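Search this forum Search Advanced
Orkby Residents' Board > Getting About

Late trams on the Stenduvell line, do you feel safe?
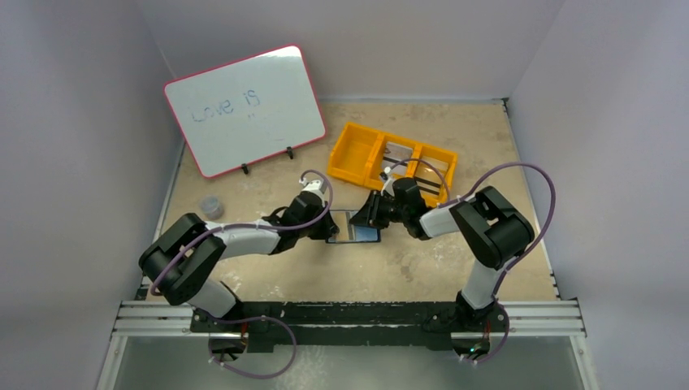
Posted by tesik_walker, Monday, June 6, 2022

I've been riding the last tram home from Stenduvell since February, when my shifts changed, and I wanted to ask how everyone else finds it. Most nights it's perfectly pleasant (the drivers are lovely and one of them always waits if he sees you running!) but twice now there's been shouting and shoving in the back carriage and I got off early and walked. The council wants 16 wardens on the evening services. I signed the petition, which was on 1,643 names when I last looked, and I'd love to hear what you all think.

3 replies

kanaujia_road
Sorry you had a rotten time, that walk is no fun in the dark. I'm not sure about wardens though. They tried them on the buses years ago and they mostly stood by the doors chatting. I'd sooner see the money go on running trams more often, so you aren't stuck at the stop for ages with whoever else is there.

mossy_kettle
I have to disagree, kanaujia_road, much as I usually nod along with you. My daughter used those buses every day and she felt so much better with a warden on board, chatting or no chatting. A friendly face in a uniform does calm people down. And the stop at Tesik needs its lights mending, I've rung up about that more times than I care to say.

kanaujia_road
Fair enough, and yes please to the lights! I'd still like to know what it costs. Someone at the meeting said 200 a shift and someone else said roughly 400, and those are very different sums over a year.

Share (7) Report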